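The Weights at Cureck

Last updated: 24 August 2026

Ülle Baranauskienė was sent to Cureck in November to check the public scales. The work order listed one beam balance, one platform scale and a set of brass weights, the largest marked 500 grams. She was allowed six hours.

The platform scale passed. The beam balance passed after the pivot had been cleaned with spirit. The weights did not pass. Each was light by the same proportion, and the 500 read 477 on her own instrument. She let it settle and read it again.

The market clerk told her that the set had come from Vundum before the road was built. Flour had been sold against it ever since, and so had nails, wool and the ferry toll on parcels. She asked if anyone had complained. He said a man from Srour had, once, and had moved back to Srour.

She opened the register. The town had 277 households. She worked out the missing flour per household per year, then wrote the figure in pencil on the back of the work order and did not copy it onto the form.

Regulations required her to withdraw the set. She had no replacement with her. The next delivery from the depot at Javport was due in 240 days, and until then Cureck would have no lawful pound of anything.

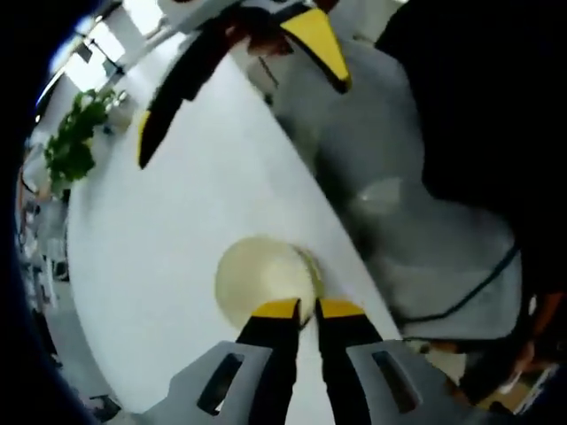 A pale, round object on the white table.

She filled in the form as far as the box marked Result. The clerk brought tea and put it down well away from the balance. Outside, a woman was waiting with a sack of onions, and had been for a while.

"Is it open?" the woman asked.

Ülle put the 500 back in its case, took it out again, and set it on the left-hand pan.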